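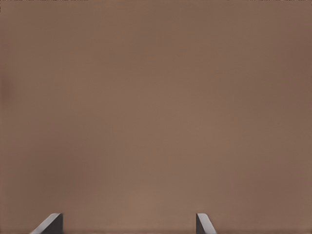

Tillinora is hiring people for the gift box line at its Murkley packing house. The line is moving from hand sorting to a two-armed robot station, and the people who sorted fruit by hand are being trained to watch the station and step in. Most of a shift is spent at a screen. When all it shows is bare brown table and the tips of two gripper fingers set wide apart, the operator has to decide whether to wait or move the arm back over the fruit. We want people who will make that call without asking a supervisor each time.

Job title: Station operator, gift box line
Location: Murkley packing house, training in Room 3014
Openings: 3
Reports to: Pacita Magbanua, line lead

What the work was, and what it is now

Until March, sorters stood at the belt and filled roughly 500 boxes a shift. The lifting and reaching caused most of our shoulder complaints. Operators now sit for part of the day, talk less to the person next to them, and write more down. Some of our sorters like this and some have asked to move to the loading dock. Both are fine with us. Training starts in simulation, with two white arms, a table, a black bin and some fruit, and moves to the real station after you are signed off.
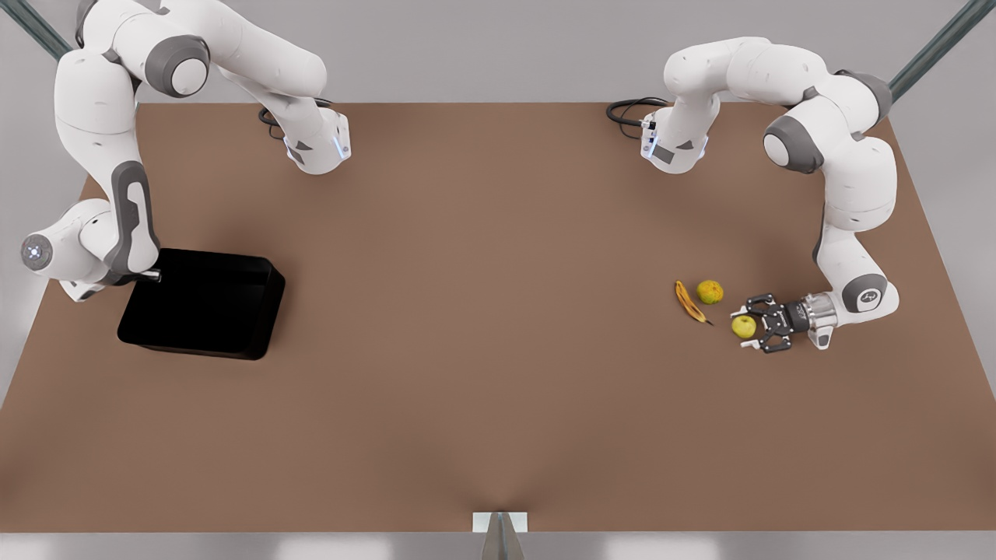
What you will do

Start the station and check both arms before the shift.
Watch the picks and stop an arm if it goes wrong.
Log every stop with a short note on the cause.
Hand pack any box the station cannot finish.
Clean the bins and grippers at changeover.
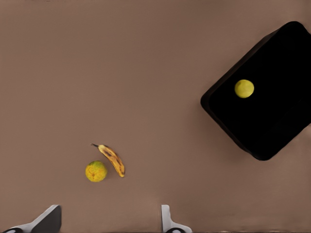 Knowing fruit matters more to us than knowing computers. A trainee should be able to look at a half-done job, say one round yellow-green piece in the bin with a spotted banana and a citrus fruit still out on the table, and tell us what is left to move and whether that banana belongs in a gift box at all. The station does not grade ripeness. That part stays with the operator, and so does the final say on every box.

You do not need a degree or any experience with robots. You do need to read and write short notes in English, tell colors apart reliably, and be able to stand for the hand packing part of the shift.

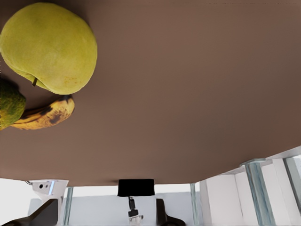 You should also be willing to teach. Each new operator spends a week beside the next one, and that week is paid at the lead rate. Pay during training is the same as on the line, and current sorters keep their seniority.

How to apply

Fill out the form at the front office or send a resume to Ronaldo Evangelista in personnel. Current staff may apply without a resume. Applications are open from 4/18/24 until the openings are filled.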